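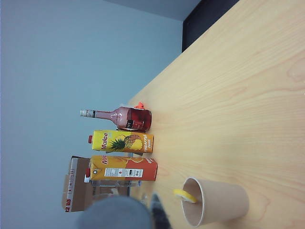 Pesberg Street Neighbors, minutes of the June 5, 2018 meeting

Okay, I said I'd take notes again, so you get them my way. We started late and I missed the first couple of minutes finding a pen.

Last month's minutes were approved with one fix: I had the Dredden Park cleanup down as a Sunday and it was a Saturday. Sorry!

Money. We have $1,402 in the account. The insurance bill for the block party came in at $144 and we voted to pay it (all in favor, quick and painless).

Block party. Still on for July, still on the stretch between the church lot and Bemov Hardware. The city wants the street closure form from us with signatures from both sides of the block, and we only have the even side so far. I'm taking the clipboard around this week, so please answer your door! There was a long back and forth about the bounce house. The quote was $700 for the afternoon and most of us choked a little. It went to a vote and lost by two. We're going with sidewalk chalk and the sprinkler again, and the Sadeghi Bakery has offered rolls at cost, which got a round of applause.

Speed bumps. The traffic count is back, finally. The city counted 1,315 cars on a weekday, and their cutoff for even looking at bumps is lower than that, so we qualify to apply. I was pretty excited about this and probably talked too long. Two people are worried about the noise of trucks going over them at night. We agreed to ask for the low, wide kind and to send the application before the next meeting.

Storm drain by the mailbox. Clogged again. I'll call. Again.

Leaf bins: tabled, we ran out of time.

Next meeting is the first Tuesday in July, same place, 7 p.m. Bring a chair if you can, we were short.

Recent posts
Minutes, May meeting
Dredden Park cleanup: thank you!
How to report a streetlight that's out
Yard sale map

Contact us | © 2018 Pesberg Street Neighbors | Back to top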